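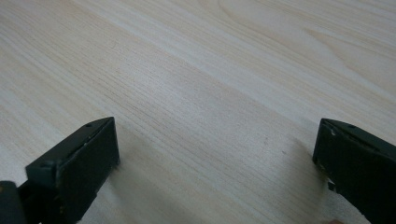 **Grinemcombe workshop group finishes hand-held gripper, plans a second one for November**

GRINEMCOMBE, September 17, 2019 — Members of the Kolwood shared workshop have completed the first working version of a gripper tool that a person holds and moves by hand. The group has worked on it during evenings since spring, and the total cost of parts has reached 381 dollars.

The project is called Shen. It was started by Zhenhua Qian, who repairs sewing machines for a living and wanted to learn how a robot hand closes on small objects without crushing them. Jabari Kinyua and Huiling Wei joined after the first month. Kinyua made the mechanical drawings, and Wei wrote the small program that records how far the fingers are open.

The tool has two black fingers that face each other with flat inner sides. A camera looks down between them, so that the person who later watches the recording sees the work from the same place as the hand. The builders use the recordings to compare different ways of picking up an object, and they hope to use them later for teaching a small arm which is still in pieces on Kinyua's shelf.

According to Qian, the fingers took more time than all the other parts together. The first pair was too flexible, and the tips crossed each other when the trigger was pulled hard. The second pair was stiff enough but too long for work close to a table. The group stayed with the third shape, which is shorter and has a squared tip.

"With the long ones I was always hitting the table before I reached the thing I wanted," Qian said. "Now I can come in low and see both tips."

The black finish on the fingers already shows chips and scuffs. Wei said she does not want to paint them again before the second tool is ready. She is more concerned with the trigger spring, which she has changed four times and still finds too strong for a long session.

The members have made 309 recordings until now, most of them with bottle caps, pencils and wooden blocks from a children's set. Of these, 77 were put aside. In some the hand moved too fast and the picture was not sharp, and in others the program did not save the opening of the fingers. Wei corrected the saving problem last week and asks members who borrow the tool to install the new version of the program first.

Light was another difficulty. The lamp over the main bench gave a strong reflection on the tabletop, and the edges of small objects were hard to find in the recordings. Abenezer Hailu, a member who normally builds furniture, fixed a sheet of white cloth under the lamp. The group now leaves it there on Shen evenings and takes it down for other work, as the furniture makers prefer the lamp uncovered.

A second tool is planned for November. It will have the same body, but the fingers will be fastened in a different way so they can be changed without opening the housing. Kinyua is preparing the drawings and expects to order the parts from Ullow, a small supplier that also sold the group its bearings. The budget for the second tool is 400 dollars — a little more than the first, mainly because of a better camera.

Mutua Rweyemamu, who keeps the workshop calendar, said that Shen evenings stay on Tuesdays until the end of the year. Members of Kolwood can try the tool after a short introduction by Qian or Wei. People who are not members can come and watch, and should write to the workshop before they visit. The drawings of the first version are in the folder next to the tool cabinet, and copies can be made at the front desk. Wei's program can be copied from the workshop computer.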